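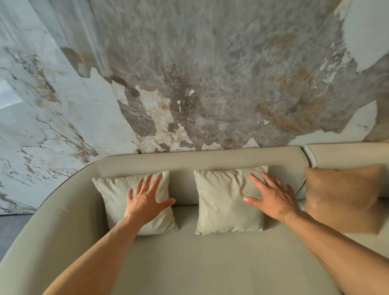 4.2 Seating and length of stay

Visitors to the Jenham lounges were free to choose any seat, and staff did not direct them. The survey collected 2493 completed forms over two winters, ending in January. Each form asked where the person had sat, how long they had planned to stay, and how long they stayed. Forms with no seat marked were left out of the analysis that follows.

Figure 3. A sofa with square throw cushions along the back, set against a wall with a distressed finish.

Sofas were the first choice of people who came alone as well as of those in pairs. Stays on sofas ran up to 30 minutes longer than planned, while stays on single chairs stayed close to the plan. Hamdan and Ateş report a similar pattern for the Chareonsuk waiting rooms, although their sample was small and drawn from one building.

Comfort alone does not account for the difference. In 13 of the follow-up interviews, people spoke first of having something solid behind them -- a wall, a bookcase or a high partition -- and only later of the seat itself. Sofas in the middle of a room were used less, even where the model was the same. Fogh treats this as a matter of sight lines; the present data do not allow a test of that view, and the question is taken up again in Section 5.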